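Notebook, May. Hand-held grippers, yellow slotted fingers, clothes on the bed
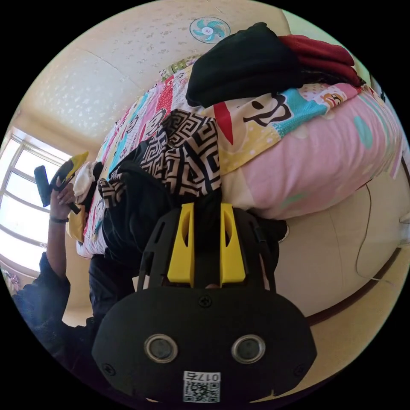

Vermeulen's note says the slotted fingers beat the old flat pads on cloth. I don't buy it yet. Their test was 100 picks of one dish towel, laid out by the same person.

Today 39 tries on mixed clothes over the quilt, 5 lost. Dark fabric on dark fabric is the worst, I can't tell where one piece stops. Might be me and not the fingers.

Ayman El Fassi wants to order the Plurero set now. I'd wait. Nobody has run the flat pads on this same pile, so there is nothing to compare with.

To do: flat pads, same clothes, swap hands halfway.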